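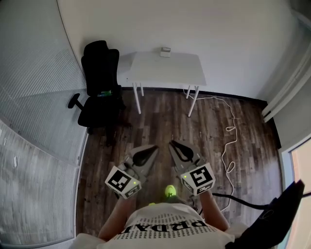 De : Bianca Ciobanu
À : liste Lusby, jardins partagés
Objet : Re: [lusby] Compteur d'eau et partage de la facture

Bonjour à tous,

Je réponds sous le message de Pineo pour que les nouveaux aient le contexte.

Le 25 septembre, Pineo a écrit :
> J'ai reçu la facture d'eau de l'été. Elle est de 281 euros, contre
> 80 l'an dernier à la même période. Le relevé de juillet était
> normal. Est-ce qu'on divise à parts égales comme d'habitude, ou
> est-ce que les grandes parcelles paient davantage ? Je dois régler
> avant la fin du mois et il manque encore deux cotisations.
> Pineo

Je suis passée au jardin hier soir avec la clé du regard. Tous les robinets étaient fermés et le compteur tournait quand même. J'ai coupé la vanne qui alimente le fond du terrain, côté serre, et il s'est arrêté. La fuite est donc entre la vanne et le dernier robinet, sur le tuyau enterré. Je n'ai pas creusé. La terre est molle devant la parcelle de Vukadinović, je commencerais par là.

Pour la facture, je propose de garder les parts égales. Les surfaces n'expliquent pas un écart pareil, et refaire le calcul parcelle par parcelle va nous prendre la soirée. Il faut par contre demander un dégrèvement. La compagnie veut en général une attestation de réparation, donc gardez le ticket du raccord et prenez le tuyau en photo avant de reboucher.

En attendant, la vanne du fond reste fermée. Ceux qui sont côté serre peuvent se servir au robinet de l'entrée ou à la cuve, qui contient encore 70 litres d'après la jauge. J'ai laissé deux arrosoirs à côté. Merci de ne pas rouvrir la vanne, même pour cinq minutes.

Il me faudrait quelqu'un avec une bêche et un coupe-tube. Le tuyau est du polyéthylène de 25, j'ai un manchon à la maison mais pas de quoi couper proprement.

Autre chose : le portail ferme mal depuis qu'on a changé le cadenas. Il faut soulever un peu le battant de gauche avant de pousser.

Pineo, peux-tu m'envoyer le scan de la facture, recto et verso ? Le numéro de contrat est au dos.

Bianca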